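Notebook entry, Jun 4, 2019
Linen handling and folding, Lukville site
Sheet 37

Purpose

The purpose of this entry is to record the state of the folding procedure for single-layer table cloths before the revised instruction is sent to Flosmont. The entry continues sheet 36, which dealt with sorting and with the labelling of bins. Colleagues who need the washing temperatures should look there, as they are not repeated.

Materials

The cloths come from lot 3768, supplied by Ammann. They are light in weight and take a crease very easily. The lot was received in good order and no pieces have been returned. Each cloth is kept flat in the drawer until it is needed and is not ironed beforehand. The heavier Altard cloths are not part of this entry. They hold their shape far better, and the earlier instruction remains in force for them without change.

Work surface

Folding is carried out on the white table in front of the bottle shelving. The surface should be wiped and left to dry before a cloth is put down. Cloths are to be laid on the right half so that the left half stays free for the finished fold. It was proposed in the spring that the two halves be marked with tape. This was not adopted, as tape edges catch the thinner fabric.
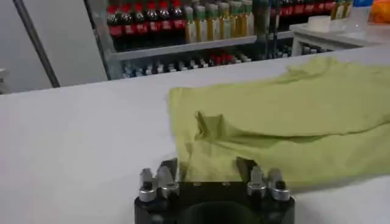 Textile Care and Handling Group

The yellow-green cloth is in the starting condition to be used for all folding work under the revised instruction. The left edge runs fairly straight toward the back of the table and can serve as the reference edge. The fabric toward the back right is bunched and must be opened out first. There is also a small pinched ridge near the centre and a long fold across the lower half. Both should be smoothed by hand from the centre outward, using the flat of the palm. Pulling at the corners is not permitted, as it moves the reference edge and the cloth must then be laid again from the beginning.

The near left corner calls for particular attention. Where the fabric hangs at the front edge of the table, it should be lifted and brought fully onto the surface before any smoothing is done. If it is left hanging, the weight of the corner draws the lower half forward and the first fold will be out of square.

Procedure as revised

Step 1. Bring all hanging fabric onto the table.
Step 2. Open the bunched part toward the back, then smooth the centre.
Step 3. Check the left edge against the front edge of the table. Correct by lifting and re-laying, never by dragging.
Step 4. Fold the right side over to meet the left edge.
Step 5. Fold the far side toward the front, turn the cloth once and move it to the left half of the table.

Remarks

Under the previous wording, steps 2 and 3 were in the opposite order. In a trial of 11 cloths from the lot, 3 had to be laid again when the old order was followed. The same cloths were then folded in the new order and none had to be laid again. The trial is small, and the result should be read with that in mind.

The colour of this lot makes shallow creases difficult to see under the ceiling lights. A low lamp at the side of the table was tried and was found useful at step 2. A request for a permanent lamp has been entered in the equipment book.

Outstanding

The wording of step 5 is still unclear as to the direction of the turn. A sketch is to be added on sheet 38.
Storage of folded cloths has not been settled. The present drawer is too shallow for a full stack and the top pieces are pressed out of shape when it is closed.
Flosmont has asked for the revised instruction by September. A clean copy will be typed when the sketch is ready.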